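Speaker notes, Fri 10 May
Color for people who think they can't paint a room

(Wait for the back rows to sit down. Water is on the left side of the lectern. Don't start with the joke about the dentist.)

Good evening, everybody, and thank you so much for coming out when I know perfectly well that half of you have tomatoes to get in the ground. My thanks to Brittany McIntyre for asking me, and for asking me again when I didn't answer the first time. I'm Murray Desjardins, I painted houses for most of my working life, mostly the insides of them, and tonight I want to talk with you about blue.

I could have picked any color, I suppose. But in all those years the color people asked me for most, and called me back to paint over most, was blue. They'd fall for it on a little paper card in the store, and a week later they'd be standing in a bedroom that felt like the deep end of a swimming pool. I did it myself! My wife and I bought our house on Claven Street one August, and I painted the hallway a blue I'd been dreaming about all summer. She lived with it very kindly until the days got short, and then she asked me, very gently, whether the hallway was sad.

(Pause. Let them laugh if they're going to.)

It was sad. It was a north-facing hallway with one small window, and I had put a cool gray-blue in it, and I of all people should have known. So that's the first thing I'd like you to write down, if you brought a pencil. Look at which way the window faces before you look at a single paint card. North light is cool and it will pull the warmth out of a color all day long. A blue with a drop of red in it, or even a bit of green, will hold up a good deal better there. South light forgives you nearly anything.

The second thing is the card itself. That little card is the size of a cracker and your wall is the size of a wall. Color gets stronger as it gets bigger. If you love a color on the card, go one shade lighter, or go up the strip two and see how you feel. Liette Sutherland, who some of you know from the Melnyk hardware store, used to hand people the lighter can and tell them to come back and yell at her if she was wrong. I don't recall much yelling.

Now, shine. I get more questions about shine than about color. Flat, eggshell, satin, semi-gloss, gloss. People treat it as a matter of cleaning, and it is partly that, but it changes the color too. A flat wall takes the light and spreads it out soft. A glossy one throws it back at you, so you get a bright patch in one spot and a darker color next to it, all out of the same can.

(Next two slides. Leave them up a while, don't talk over them.)

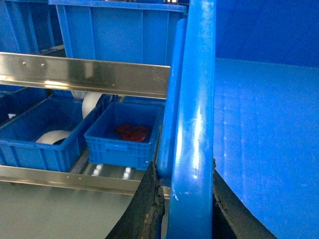
Strong blue in both of these, the one before and the one after.
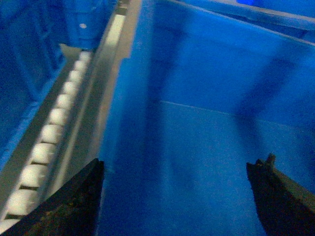 So when you're choosing, take your sample home in the finish you mean to use. I can't say that strongly enough. I once did a dining room for a lovely woman named Liesbeth Geerts, who tested her color in flat and ordered it in semi-gloss, and she came down to breakfast and thought I'd brought the wrong paint. It was the same formula to the drop. We sat at her table, drank a pot of coffee and watched the sun come across it, and by the second cup she could see what had happened. We did it over in eggshell and she still sends me a card at Christmas.

(If running long, skip the next part and go to trim.)

How to test. Please don't paint a patch straight on the wall in the middle of the old color. Your eye can't leave the old color alone, and a yellow wall will make any blue next to it look twice as blue. Get a big piece of white poster board and give it two coats, right out to the edges. Then carry it around. Put it by the window, put it in the corner behind the door, prop it up next to the sofa you aren't planning to replace. Look at it at breakfast and look at it again at night with the lamps on. I like to live with a board for five days. Kaiwen Shao, who worked with me for 14 years and had a better eye than I ever did, wouldn't open a gallon until the board had seen one rainy day.

Bulbs matter more than they used to. If you've changed your bulbs lately, and the box says "daylight," your blue is going to look colder at night than it did in the store. Try a warm white bulb before you go repainting anything. It costs a few dollars and it has saved a good many marriages.

Trim. White trim beside blue is an old favorite and I'm all for it, but there are a lot of whites. A very clean, bright white will make the blue look crisp and a little chilly, like a sailor's shirt. A creamy white calms it down. And if the room is small, you might try carrying the wall color right over the trim and the door too. It sounds like a lot, I know. It's cozy, though, and you get to skip most of the masking tape!

Ceilings I'll leave for the questions, there's always a ceiling question.

(Hand out the sheets now. Brittany has them. The boards I brought are on the side table, please ask people to put them back in order.)

Come up and take a board over to the window while there's still some light, and then walk it back under the lamps. Take your time, and there's coffee in the back.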